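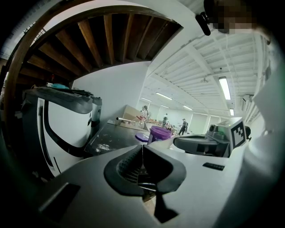
Tag dropouts, round two

November 22, 2022

Quick one before I lose the thread. Tirov (the pose tracker, for anyone new) kept losing the square tag whenever the wrist rolled past a certain angle. Spent most of last week blaming exposure. Wasn't exposure. The corner refinement was running on the undistorted image but with the raw intrinsics. Two lines to fix. Sigh.

Reran the whole Cetindale set overnight. 995 clips, 174 still fail, down from 781. Most of the leftovers are fast motion, blur basically, and I don't think any detector setting saves those. Might just interpolate if the gap is short and throw out the rest.

Other stuff:

Gripper width now gets logged with its own timestamp. Was borrowing the image one, which drifted, some 200 ms by the end of a long clip. Embarassing.

Longo config loader finally complains when a key is mispelled. It used to shrug and use the default.

Planner side untouched. Still want to try shorter action chunks, maybe in March.

Will push the branch tonight if tests pass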